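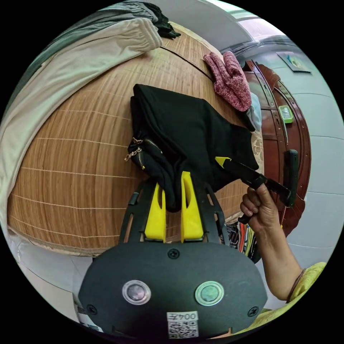 Is a bamboo bed mat any good as a folding surface?
It's decent for flat stuff. Zippers are the problem, because the pulls can drop into the gaps between slats.

I bought the Dovetex woven bamboo mat in May to sleep cooler. The listing promises "567 slats" and a "crisp, hotel-style folding surface." I never checked the first claim and I don't buy the second. At $80 it had better do something besides look nice.

Most of my laundry gets folded on the bed, so that was the test. Black cotton stays put okay. Slippery linings slide toward the foot of the bed if you pull at all.
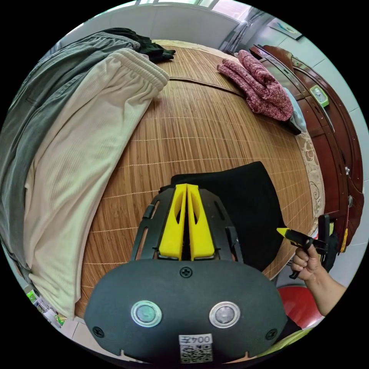

Does it leave marks on dark clothes?
Nothing permanent so far, though a shirt left on it overnight picked up faint lines that took 11 minutes on a hanger to drop out.

The Vilen mat I had before was softer and cheaper, and the stitching went in one summer. Dovetex stitching looks the same to me. Ask again in a year.
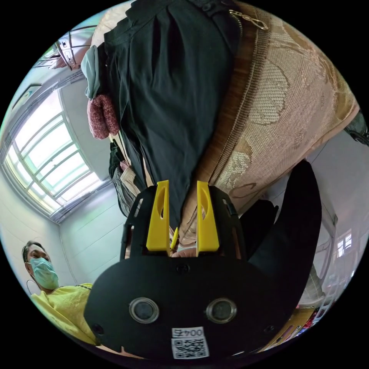
Dark garment next to the beige patterned blanket, brown trim along the edge.

3 stars out of 5. Fine for sleeping, oversold for laundry. Shipping from Girville was slow.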